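4.3 Checking the grasp planner in a two-arm cell

Run this check after any change to the planner settings or the camera mount. It assumes you have finished arm calibration (4.2) and that Drundwood is running on the control computer.

1. Open Drundwood and load your cell profile. The joint readout for both arms should turn from gray to black.

2. Set the planner port to 3185 and click Connect. If the connection drops within a few seconds, close any other Losturmont tools and try again.

3. Set the speed limit to 23 percent. Leave it there until you reach step 7.

Caution: The speed limit applies to planned moves only. Jog commands ignore it.

4. Under Perception, set the minimum cluster size to 2,000 points for large items. Small items such as caps and cubes need a lower value – start at 90 and raise it if scuffs on the floor panel are picked up as objects.

5. Place one large item between the arms and a few small ones to the side, within reach of the left gripper. Click Detect, then assign the large item to the right arm.

6. Click Run Grasp and wait for the hold state. The right gripper should have the item raised slightly off the floor panel, with the small items still in the open. 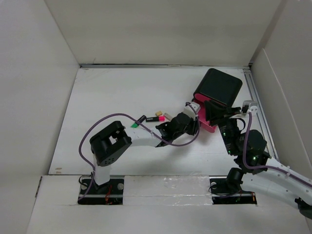
7. Click Replan Left. The preview path must go around the held item. If it passes through, turn on Attach Held Object and replan.

Note: Profiles made before the September release have this option off.

8. Save the profile under a new name.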